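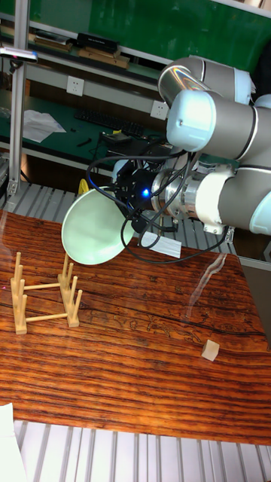

KITCHEN THINGS / DISH RACKS

From: Marthinus Ngcobo
August, 9:40 in the evening

Hello all,

I have been meaning to answer this one for two days and then the sink filled up and I had to go and live the subject instead of writing about it. First the question, for anyone who skipped the digest:

> I'm moving to a place with no dishwasher and about as much
> counter as a chessboard. My old rack is wire with a plastic tray
> under it, and the tray has gone slimy once too often. Is a wooden
> peg rack any good for everyday plates? Do they tip? Do they go
> black? I don't want to buy something pretty and hate it by
> Christmas. Also, do you stand the plates facing you or facing away?
> My sister and I have argued about this for years.

Yes, get the wooden one! I love these racks, I've had one or another of them for most of my adult life, and I will happily go on about them until somebody changes the subject.

The kind I mean is the plain kind: two rails along the bottom, a row of upright pegs on each, a couple of crosspieces to hold the rails apart. There's nothing to it. No tray, no cutlery cup, no little arms for wine glasses. The plate goes down between the pegs and leans a bit and the air gets at both sides of it. My first was a Memcombe, bought secondhand with one peg missing, and I used it that way for years and only ever lost the one slot. The one I have now is a Rokside and I like it even more, mostly on account of the pegs, which are fatter and don't wobble when you're in a hurry.

Do they tip? Mine never has with dinner plates. What can happen is that a wide shallow bowl goes in at one end, all by itself, and the whole business gets light at the other end. So start in the middle and work out. I know that sounds fussy, but you'll be doing it without thinking inside a week.

Do they go black? They can, a little, at the feet, if they stand in a puddle. I keep mine on a folded dish towel and swap the towel when it's soaked. When the rack looks tired I scrub it with a brush and a bit of salt, let it dry standing on its end by the window, and rub in some oil. Hirix board oil is what I have under the sink, and the tin I bought was 300 ml and I'm nowhere near the bottom of it. Any oil you'd use on a cutting board will do the job.

Now, which way to face them. I'm with whichever of you says "all the same way," and I don't much care which way that is! What matters is that they match. Two plates put in face to face end up nearly kissing at the rim, and the middle stays wet for ages. I face mine left, being right-handed, so I'm holding the rim in my right hand and the hollow of the plate is turned away from my sleeve. Tip it almost upright before you get to the pegs, then lower it straight down. If you come in flat and try to swing it up at the last second you'll knock the rack every time, and it makes a horrible clatter at 6 in the morning when other people are asleep.

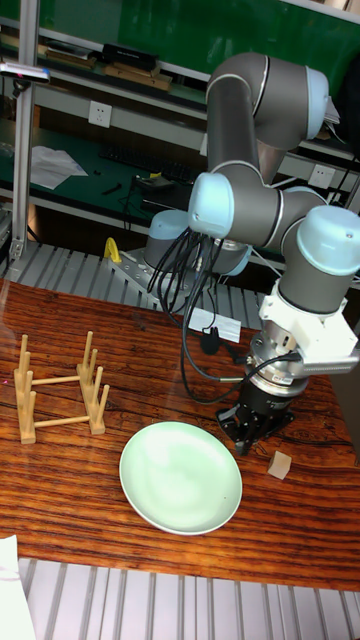
Light green plate, small wooden cube, and the peg rack at left with its slots free.

I do like that soft green with pale wood. My own plates are a complete jumble (four white, three blue, one with a rooster), and every time I see a plain green one I think about starting over.

A few leftovers, in no order. Measure the gap between the pegs before you pay for anything. Stoneware with a thick rim won't go into some of the narrower racks, and I found that out with a Mabaso one that I ended up giving to my neighbor for her saucepan lids, where it has been a huge success. Almost 60 cents of wood glue will fix a loose peg, so don't throw out a rack for that. And if the counter really is chessboard-sized, look for one that folds, though I find the folding ones a bit nervous under heavy plates and would want to hear from somebody who has used one longer than I have.

One thing I'd love to know from the rest of you: does anyone keep the rack out as the permanent home for their plates? I've started doing it with the ones we use every day, and I've stopped opening that cupboard altogether. It has flour in it now.

Let us know which one you pick, and please tell your sister I said hello.

Marthinus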